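Notes from the long white table

12 Oct 2018

I promised in my last post to write more about the practical side of our work, and then I did not write for two months. So now I try to make it good. We are collecting examples for the Prondberg model, which must learn to do small table tasks by imitating people. We do not program the motions. A person does the task with a gripper in the hand, the camera on the gripper records it, and each recording becomes one example.

When I joined Tilleck I believed that the difficult part would be the training. Now I spend most of my days on the examples, and I have changed my opinion. The training runs during the night without me. The examples need people, and people get tired, have long sleeves and different habits.
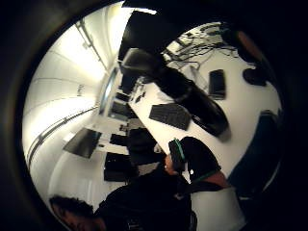

The gripper camera's view over the table, with the keyboard and the phone on it.

The lens is very wide, so the whole room comes into every recording: the ceiling, the chairs, the screen on the wall. At first I wanted to crop all this away. A colleague convinced me to keep it, because the straight lines of the ceiling help the software to calculate how the hand was moving. I tried both ways on 200 recordings and she was right. We keep the full circle now.

What we cannot repair afterwards is an arm that lies over the object at the moment of grasping. For this I have only one rule, and I repeat it to everybody: come from the side, and wait a little before you close the fingers.
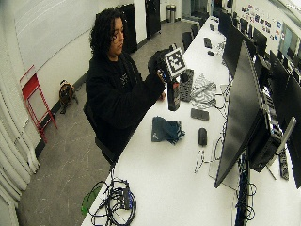 Checking the tool at the table. The square marker on top is for tracking.

The marker gives us a second measurement of the position. When the hand turns too far, the marker is lost and we have only the images from the gripper. Short losses we fill in by calculation. Long ones we throw out, and this hurts, especially if the grasp itself was beautiful.

I am often asked if we should clean the table before we record. My answer is: a little, but not completely. Bottles, cloths, cables and pencil cups belong to a normal desk, and a model which has seen only clean desks will have problems on the first real one. In the spring we made a whole set on a cleaned table, and the results on other desks were poor. I keep that set for comparison only.

The current numbers, for those who like numbers. We have 1559 recordings in total. Of these, 455 are rejected, mostly for lost tracking or for a start that came too early. I had hoped for fewer. The Kariuki script, which sorts them for us, is strict, and it is possible that I will make it less strict after I have looked at more of the rejected ones by eye. 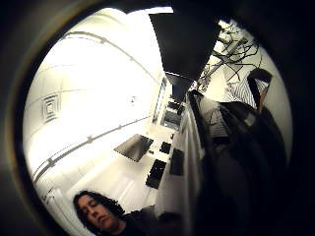

Much ceiling, some window, and a hand very near to the lens.

Light is the other matter that takes my time. The ceiling is so bright in some recordings that the camera makes everything else dark, and a black keyboard and a black sleeve become almost the same thing. I have now fixed the exposure by hand at a lower value. The window is still a problem – the light outside changes and my fixed value does not follow it. In December I want to compare 3 settings, with the same tasks and the same person for each.

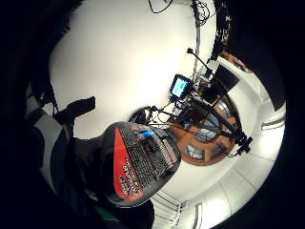
Equipment and cables, with the small monitor lit.

Views with this much equipment in them I put in a separate folder. I do not know yet if they help or harm. My feeling is that the model can learn to ignore a stand or a cable if it sees many of them in different places, but a feeling is not a measurement, and I must do the training two times to know it.

Some readers asked about Darnent, the tool I use for labeling. I still use it. The new version opens long recordings much faster, but the keys for "start of grasp" and "end of grasp" have been exchanged, and I labeled a full morning of recordings in the wrong direction before I noticed. If you update, please check your key settings first. I have written a small script that turns the labels around again, and I can send it if you leave a comment with your version number.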